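Module Équipement sanitaire des logements
Support de cours, séance 4 : baignoires avec robinetterie sur gorge
Enseignante : Fouzia Pirzada

4.1 Objet de la séance

La séance porte sur les baignoires à robinetterie montée sur plage, c'est-à-dire fixée directement sur le rebord de la cuve. Les robinetteries murales et les colonnes posées au sol relèvent de la séance 5. Le vocabulaire employé est celui de la fiche lexicale distribuée lundi.

4.2 Terminologie

Cuve : volume intérieur destiné à recevoir l'eau.
Plage ou gorge : rebord horizontal de la cuve. Sa largeur utile conditionne le choix de la robinetterie.
Tablier : panneau vertical extérieur qui ferme l'espace sous la plage.
Bec : partie de la robinetterie qui déverse l'eau dans la cuve.
Douchette : pomme à main, rangée dans un fourreau traversant la plage.
Commandes : organes de réglage du débit et de la température, et le cas échéant inverseur bec/douchette.

4.3 Disposition des organes sur la plage

Sur une plage longitudinale, les organes sont alignés parallèlement au grand côté. On vérifie que le jet du bec tombe à l'intérieur de la cuve et que la douchette s'extrait verticalement sans heurter le bec. L'entraxe entre deux commandes voisines est fixé ici à 80 mm ; on ne descend pas au-dessous de 75 mm, valeur à laquelle la manœuvre d'une poignée gêne déjà la préhension de la suivante.

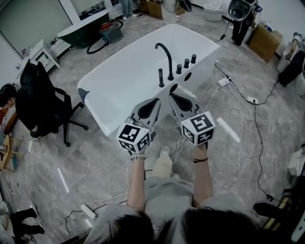 Dernière modification de la page : août, F. Pirzada

Configuration à relever : cuve blanche rectangulaire à angles arrondis, plage plate, robinetterie noire sur le rebord. Le bec haut et recourbé est tourné vers la cuve ; la douchette cylindrique est dressée près de son pied, et les trois boutons courts sont groupés de l'autre côté. Le tablier comporte deux ouvertures ovales sombres sous la robinetterie.

4.4 Accès et entretien

Tout raccord situé sous la plage doit rester accessible après la pose. L'accès se fait par une trappe ou par dépose du tablier. Dans la série Grollico retenue pour les travaux pratiques, le tablier est maintenu par 2 vis en partie basse. Le modèle Pumimholm présente un tablier solidaire de la cuve : l'accès est alors à prévoir par la cloison adjacente, et à reporter sur le plan.

Les finitions noires se nettoient à l'eau savonneuse et au chiffon doux. Les produits abrasifs sont exclus, de même que les détartrants acides non dilués. Le flexible de douchette est contrôlé sur toute sa longueur, fourreau compris.

4.5 Travail demandé

Établir, par binôme, le croquis coté d'une plage de baignoire en vue de dessus et en coupe transversale. Reporter l'axe du bec, de la douchette et de chaque commande. Indiquer le sens d'ouverture des poignées et la position de la trappe. Le croquis est à remettre à Signe Norðdahl, salle Flarkum, au début de la séance suivante.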